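Journal > Household Studies > Articles > Section 4

4. How towels are hung and how often they are changed

4.1 Answers to the diary

The diary was sent to 2,967 households in 27 towns, and 2,833 sent it back with at least one page filled in. Each household was asked to write down, for seven days, where every bath and hand towel was put after use and when it went into the wash. The Divton towns were given the same booklet as the rest, apart from a changed question on shared laundries (see Nolte and Gunawan, in the appendix).

Most people did not think of hanging a towel as a choice. They used whatever was on the wall when they moved in. Where there was a bar, the towel went over the bar; where there was only a hook, it went on the hook, and a second towel often went on top of it. Doors, radiators and the side of the bath were used mainly in homes with more people than places to hang things. Tenants wrote more in the margins than owners did, usually to say that they were not allowed to drill.

Washing followed habit more than need. Many respondents named a fixed washing day and kept to it whether or not the towel had been used much. Others went by smell, and a smaller group by feel, writing that a towel had gone "stiff" or "thin". Hand towels were changed more often than bath towels in homes with young children, and less often in homes where one person lived alone. We did not ask about detergent, and the few remarks on it have been left out.

4.2 Hooks and bars compared

A hook gathers the cloth at one point and leaves thick folds that air does not reach easily. A bar spreads it. Lamrani made this point in his earlier work on the Zieliński flats, where he weighed towels in the morning and again in the evening, but his rooms all had windows that opened. In the present study many did not, and the diary has no reliable record of whether a fan was running. Any comparison between the two kinds of fitting should be read with that in mind.
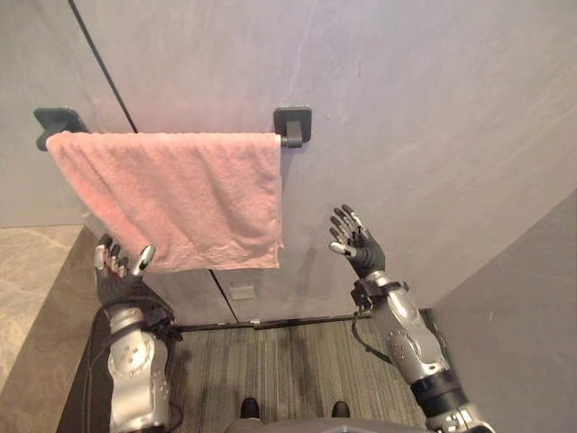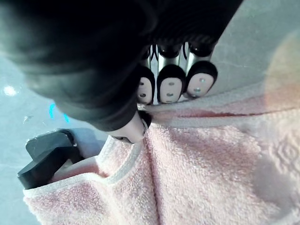
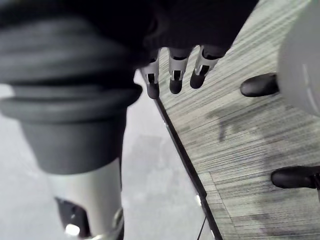
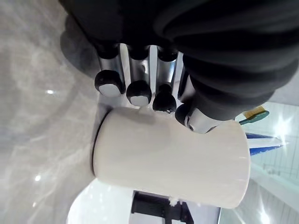 Figure 4. Towel on a wall bar (first panel); cup on its side (fourth panel).

Respondents with bars differed mostly in how they folded. Some opened the towel out to its full width, and some folded it first so that two would fit. Bar length matters here, and the booklet did not ask for it — an oversight that Czerwiński has put right in the second version. The pink towel in the first panel of Figure 4 takes up nearly the whole bar, with a short piece left bare at the right, and a second towel could not be hung beside it without folding or bunching one of them. Several households wrote of the same trouble in their own words, most often in the evening entries, when two people had bathed one after the other.

14 shares | 3 comments

Contact the editors | © Wevar Press | Back to top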